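Setting up a peg task in the Mirance simulator

Mirance sells its simulator as something you can get going over lunch. It took me an afternoon, so follow this order and you may lose less of it.

1. Install the base pack first, then the arm pack. The installer lets you do it the other way round and says nothing, but the arm won't show up in the menu.

2. Open a new table and choose a surface. There are 200 textures on offer, which sounds generous until you notice how many are the same speckle in another colour. Pick any. The claim is that swapping them makes your robot cope better in real life – I'd like to see that tested by someone who isn't selling it.

3. Add the arm, then the block with the round hole, then the pegs. Leave the extra bits switched on. A bare table makes everything look easier than it is.
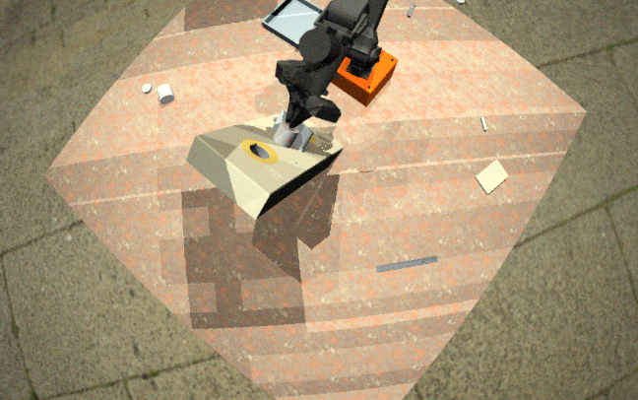

4. Set the gripper to approach from above and run it at slow speed. Watch where the fingers end up against the hole. If they pass straight into solid parts of the block, your contact setting is too soft. Raise it a step and run again.

5. Turn shadows down to low unless you need them. They come out blocky on my machine at any setting, and high only made the fan louder.

6. Save, then run a batch of 300. Mine stopped at 177 with no message. Dariusz Sikora had the same trouble in February and was told to update his graphics driver, which he already had.

The free trial covers all of this. I wouldn't pay for the full version until the batch runs finish.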